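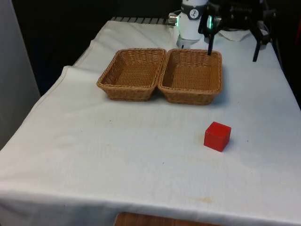
Equipment Planning for a Tabletop Sorting Cell
Final Report, Student Project Group 2
Project supervisor: Hugo Hervieu

1. Purpose of the report

The Amadi teaching laboratory intends to offer a course unit on pick-and-place tasks beginning in September. The project group was asked to determine what equipment the unit requires, what it would cost, and in what order it should be bought. The robot arm itself is outside the scope of this report. It is already listed on the laboratory inventory and carries no charge to the course budget.

2. Requirements

The course exercise consists of moving a small object from the table into a container. The group therefore sought containers and objects that are inexpensive, easy to replace, and available from an ordinary household supplier. Woven baskets with a low rim were preferred to deep bins, as a gripper needs less downward travel to reach the floor of the basket. Plain, solid-colored blocks were selected for the objects. A white cloth is to be used as the table covering.

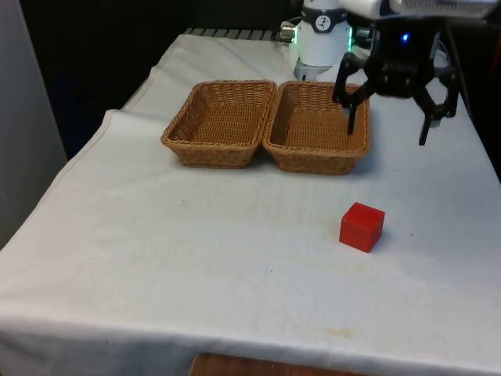
Should the course budget include a second gripper?
A second gripper should be deferred to the following year. The unit can be taught with one, and the money is better spent on replacement finger pads and a service visit.

3. Comparison of offers

Written offers were requested from Natberg and Drastton. Both cover finger pads, cable guides, a spare power supply, and one service visit. The Natberg offer totals $1,917, with delivery in 30 days. Drastton quoted a lower price for the parts but charges separately for the service visit and for shipping, and its total is higher once these are added. Tonano was also contacted and replied that it does not sell to schools directly.

The group recommends the Natberg offer. Baskets, blocks, and cloths should be purchased locally from the supplies account and do not need a formal quotation.

4. Time required for setup

Setup and removal must fit within the laboratory period. The group has allowed up to 17 minutes for laying the cloth, placing the baskets, and moving the arm to its starting position. Replacement cloths should be ordered together with the first set, so that a soiled cloth can be sent for washing between sections.

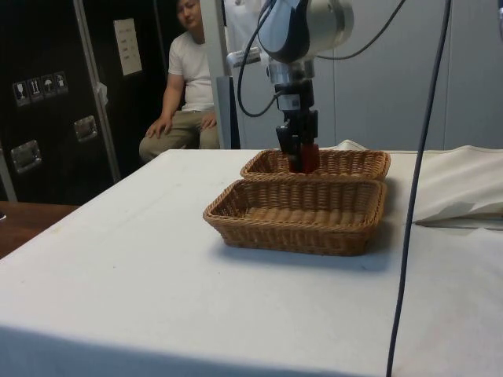
5. Open items

The storage location for the spare power supply has not been decided. The Natberg offer does not state whether the finger pads are covered by the warranty, and written confirmation should be obtained before the order is signed. The washing of cloths is not assigned to any account at present.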